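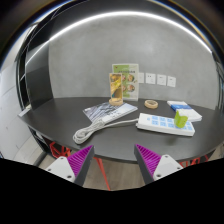
January, written up by the workshop lot
Art workshop notebook, Grundum annexe

Second go at planning the paint-along, and this time I'm putting it all down in one place, as last year's notes ended up on three scraps of paper and the back of a delivery slip. We have the canteen from five until half past eight. The Meletti tables can seat up to 120 if we use the long arrangement, but I'd much sooner stop at 100 and give everybody proper elbow room, because painting next to a stranger is nerve-racking enough without their water jar in your lap.

Spent most of the morning on the paint itself, which was a lovely way to spend it. I tried the Cirkville student acrylics against the Owino ones we already had in the cupboard, same brush, same cheap canvas board, the sunset picture we've picked for the evening. The Owino yellow is gorgeous straight from the bottle but goes thin and streaky over blue, so you need two coats and a good wait between them (twelve minutes by the clock on the first board, a bit less on the second, when I'd put the heater on). The Cirkville covers in one. It does dry darker than you expect, though, and my orange went a sort of brick colour by lunchtime. A dab of white in it sorted that out. I've left both boards on the shelf over the sink with the mixes pencilled on the back, so please have a look before you order anything!

On quantities: I squeezed out what I'd call a generous plateful for one person and got through less than half of it. So one big bottle of each colour per table ought to do, with white doubled, as white always goes first. Brushes we have plenty of. I sorted the whole tub and kept 312, then put 57 in the scrap box for the glue table, mostly the flat ones with the splayed ends.

The order of the evening still bothers me a little. Last time we did sky, then hills, then the tree, and everyone reached the tree with a soggy sky behind it and got cross. I'd like to do the sky, stop for tea and the raffle, and come back to the hills once things have had a chance to dry. It makes the first half short, but people come for a natter as much as for the painting and I don't think they'll mind.
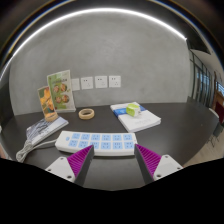 Tea in the middle is fine by me, but please don't put the raffle there as well. We sold most of our tickets in the last half hour before, when people were pleased with their pictures and had their purses out anyway. Could it go at the end, while the boards are drying?

Yes, fair point, and I'd forgotten that. Raffle to the end, then, and the tea break can be a real one. It also gives us something to do with everybody while they wait to carry a wet picture home, which was a bit of a muddle last year with all those coats.

Still to do: try the hills with a sponge, find out whether the Grundum easels fold flat enough for the small van, cut newspaper for the tables, and wash my good apron, which has brick orange all down the front. I'll do the tree on the second board tomorrow.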